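Wavero Hand Tool: Set-Up Guide
Section 4. Preparing a Chore Session

Last updated: February 9, 2021
Print this page | E-mail this page

We use cookies to remember your language setting. Accept | Manage

4.1 What the tool can and cannot do

Buyers often ask whether a machine trained with the Wavero can take over the kitchen yet. It can't. In our own trials at Wuvham, a trained arm moved a lidded pot across a table in 70 of 200 tries. A person does the same job without thinking. Plan your sessions around short, plain chores and expect to repeat them many times.

4.2 Setting up the room

1. Choose one chore. Write it down in a single sentence, such as "Move the pot to the other end of the table."
2. Cover the table with a plain cloth if the top is shiny.
3. Fit a marker cube to the top of each hand tool. Press until it clicks.
4. Route any loose cable away from the walking path.

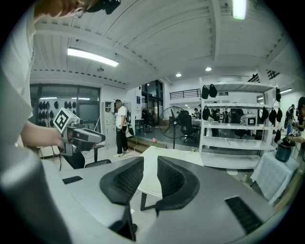 Figure 4-1. Hand tool with marker cube fitted (left); pot on covered table (right).

Note: Keep the black and white pattern clean. A thumbprint across the marker can stop tracking.

CAUTION: Keep fingers clear of the pads when you squeeze the trigger. The pads close with enough force to pinch.

4.3 Recording the chore

1. Stand where you can reach everything the chore needs without leaning.
2. Hold the pads open for 3 seconds.
3. Do the chore at half your normal speed. Do not stop to correct a small slip. Finish, then record it again.
4. Set the object down fully before you open the pads.
5. Return the tool to its start position.

If several people work in the same room, agree on who uses which table before you begin.
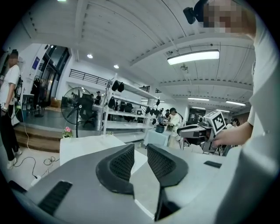 Lids are still the hardest part. A person feels a lid catch on the rim and turns the wrist a little. The machine has no such sense, and it will often push down harder. Leave lids on for the first sessions, and add lifting the lid as a separate chore later. Folding cloth is in the same group. We do not support it in this release, and Marin Stan's test team does not expect to before April.

CAUTION: Do not use hot liquids, glass or knives in any session.

4.4 Checking the recording

Play back at least 4 recordings before you put the equipment away. Delete any in which the pads lose the object or the marker cube is hidden for most of the chore. For tracking faults, see Section 6.

Sign up for the Wavero newsletter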